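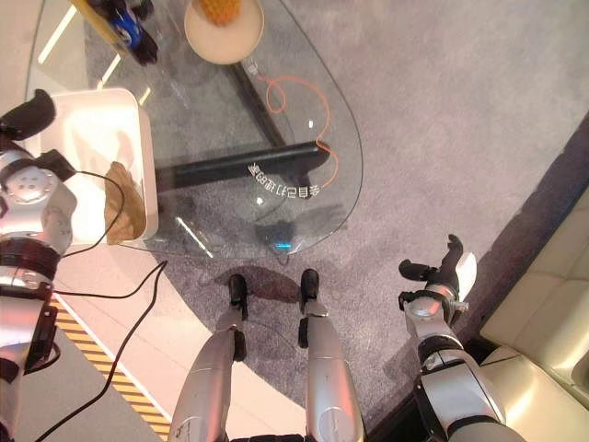
my coffee table as of this morning. plate, tray, cloth, orange cable, the lot

Thread: glass coffee table, want to keep it but it always looks a mess

prakcombe_pete
ok so this is the table. curved glass top, kind of a teardrop, black metal underneath. Got it used, 50 bucks, love the shape. Problem is everything shows. Smears, crumbs, whatever is on the carpet under it. White tray was meant to be the fix, everything goes in the tray, done. Now the tray has a cloth hanging out of it and the rest of the stuff just lives next to the tray. Wife wants a solid top. I want to keep the glass. Ideas?? Need it sorted before the in-laws come, Thu 23 April.

dustymarge
Bigger tray. Next.

lowpile_lenny
disagree w/ marge. bigger tray = bigger pile. had one the size of a door on mine, was full in 2 days. go smaller and be strict. remote, coaster, thats it

dustymarge
Mine has been fine for years Lenny. You just own too much junk.

lowpile_lenny
lol fair

Angus Te Moana
First thing I'd move is the cable. Orange on clear glass, looped right across the middle, eye goes straight to it. Run it along the black crossbar underneath, couple of black velcro ties, drop it down a leg. Five min job. Then look at the table again before you buy anything.

prakcombe_pete
good call on the cable. would the ties slip on metal tho?

Angus Te Moana
Not if you pull them snug. Wrap twice if the bar is thin. Don't use zip ties, you'll be cutting them off next time you need the cable.

kettle_on
is that a pineapple on the plate

prakcombe_pete
pineapple-ish yeah. wife's. it stays, I asked

kettle_on
good. keep the pineapple, lose the plate. or keep the plate and make it THE spot for small stuff and get rid of the tray. two containers on one table is one too many imo

dustymarge
A round plate has no sides to speak of, things slide off it when you wipe. Tray has raised sides. Keep the tray.

kettle_on
things only slide off if you wipe like a maniac marge

fekmont_fran
Whats the white lettering by the right edge? Looks backwards from up there. If its stuck on you can get it off – plastic scraper, warm soapy water, let it soak first. No razor blades unless you are sure what the glass is, I put a scratch in mine doing that and I see it every single day

lowpile_lenny
reads 会自己打扫的家 flipped round. "a home that cleans itself" more or less

dustymarge
Well it is not doing that.

prakcombe_pete
lettering stays too!! I like it. so does anyone who comes over

fekmont_fran
Ok then wipe around it not over it, and no ammonia spray anywhere near the edges of the letters. Damp microfiber, then a dry one. The dry one is the part people skip and thats where your smears come from.

Egan_homebody
Can I say the thing. Swap the top. I did it last September, oak top on the old base, never looked back. No smears, no looking at the rug thru the table. Gray carpet under glass shows every bit of lint and you end up vacuuming under there twice as much.

Angus Te Moana
Custom top in that shape won't be cheap though. Straight cuts are easy, a teardrop curve is not. I got a quote from a shop in Fornanby for something similar, they wanted 2,281 for it. Passed.

Egan_homebody
2,281 for a coffee table top??? ok mine was a rectangle. retract that

lowpile_lenny
for that money he could hire someone to tidy it every day

prakcombe_pete
yeah no. glass it is. showed my wife the number and the solid top talk is over – thank you Angus

fekmont_fran
So the plan. Cable under. Cloth out of the tray, wash it or bin it, dont leave it scrunched in the corner. Toy thing or whatever that blue and black thing is at the side, goes in a basket on the floor. Wipe, dry. Pineapple back on. You're looking at 30 min tops

kettle_on
and ditch the plate

dustymarge
The plate is nice. Cream goes with the carpet. Leave the plate.

kettle_on
marge and i are never going to agree on anything in this forum are we

prakcombe_pete
plate is under review. ordering the velcro ties tonight, will do the cable when they come and post back. anyone know if the thin ties are ok or do I want the wide ones, its not a heavy cable

Angus Te Moana
Thin is fine. Get black.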